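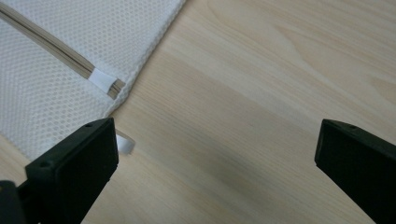 Home testers wanted: Omau hand-held gripper kit (paid, part time)

Bellent is looking for 14 people to try out the Omau kit at home and tell us what's wrong with it. Start as soon as you can. Applications close November 26, 2022, no extensions this time, sorry.

What it is

Omau is a two-finger gripper you hold in your hand, with a camera on it. You do ordinary chores with it, it records, the recordings go to teams who train robot arms. We sell it to labs as a boxed kit. Labs like it. Labs also have engineers down the hall. We want to know how it goes for people who don't, on a kitchen table, with the quick start card and nothing else.

What you'd be doing

Laundry and small fabric stuff mostly. Mesh wash bags, zippers, socks, dish towels, pillowcases. Opening and closing zippers is the big one this round. Flat bag on a bare table, black fingers, small pull tab. Sounds easy. Try it 40 times and write down how your wrist feels.

Also:
- unboxing and first setup, timed, no help from us
- swapping the finger blocks (two screws each, driver is in the box)
- charging, uploading, deleting a bad take
- a short written note after every session. Fragments fine. Complaints very welcome

Sessions are 45 minutes. Three a week for 10 weeks. You pick the hours.

Who we want

Adults, any background. Left handers please apply, we only had one in September and she found more problems than the rest of the group put together. Small hands, big hands, stiff hands, all useful. If you have used the older Lurkska handle you can still apply but say so on the form.

You need:
- a table you can leave clear for an hour
- decent light, a window or a ceiling lamp is OK
- home internet that can handle uploads overnight
- a phone made in the last five years or so
- patience with firmware

You don't need to code. You don't need to know anything about robots.

Not a fit if you're looking for full time, or if you work for a company that makes grippers. We do check.

Pay

$2684 for the full 10 weeks, paid in two parts, half after week five and the rest when the kit comes back. Testers who take on the second task set (kitchen drawers, jars, lids) get $3743 total instead. Tell us on the form which one you want, you can't switch later becuase the schedules are set up front. Shipping both ways is on us. The laundry bags and other practice items are yours to keep.

Privacy

The camera points down at the fingers and the table. It will still pick up whatever is on that table, so move your mail and your pill bottles. No audio is recorded. You can pull any session within seven days of uploading it and you still get paid for it. Other people in the house need to sign the one page form if their hands might end up in a recording.

How to apply

Fill out the tester form on the Bellent jobs page, pick "Omau home round 2". It asks for a photo of your table. Just the table, no need to tidy the whole room.

Tahmineh Shirazi reads the forms and will email you either way. If you get through there's a 20 minute video call with her or Algirdas Eglītis, mostly about your schedule and your table. Kits ship from our Aquino warehouse the week after.

Questions about pay or the contract go to Piret Luik. Questions about the hardware, wait for the call please, we are a small team and the inbox is a mess right now.

Applied for round 1 and didn't hear back? That was our mail filter. Pleae apply again, old forms did not carry over.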